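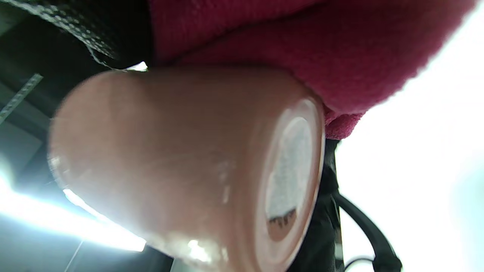
The base of a cup, with the cloth over it.

Arlindo Paiva looks after the cups at Prereo, and he starts with the base. "People wash the inside and put it away," he says. "The bottom gets forgotten."

He uses a cloth and a brush – no machine.

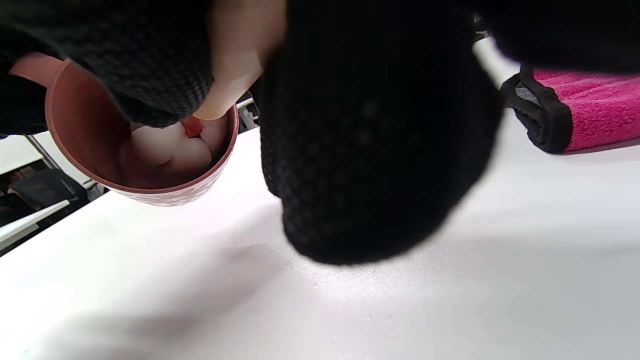

Corentin Besnard thinks a finger does as well as any brush, at least in a wide mug.

Paiva disagrees. "You can't feel a tea ring," he says.
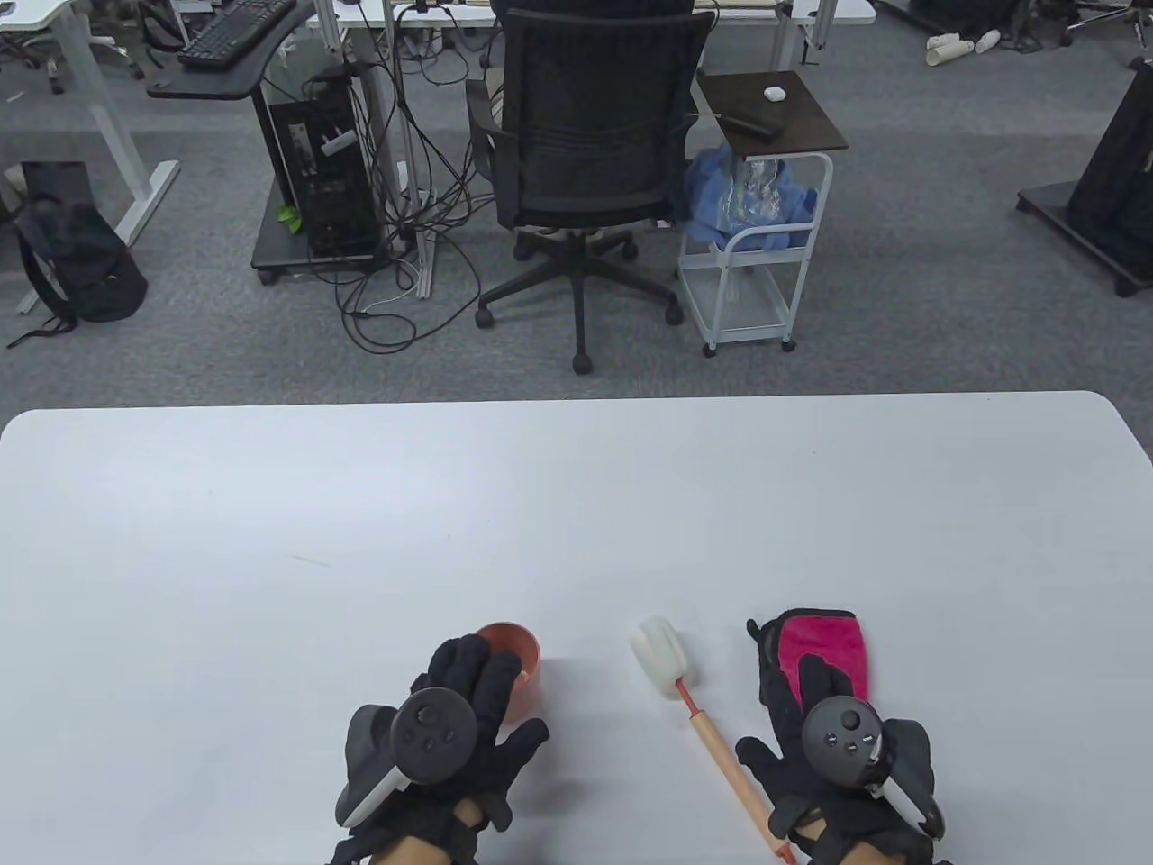
Tall cups are harder to clean than wide ones. Paiva goes around the wall first and then presses into the corner. A white sponge head on a long wooden handle suits him, and the folded pink cloth is for drying.

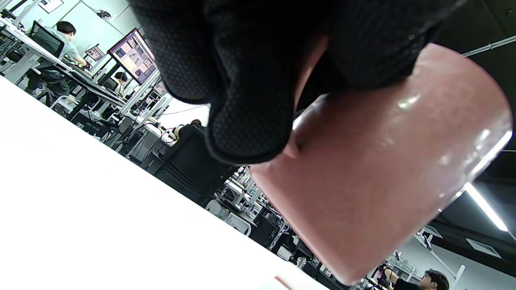 Gilles Moulin would like everyone to dry their own cup before going back to their desk. Paiva has asked for that since June.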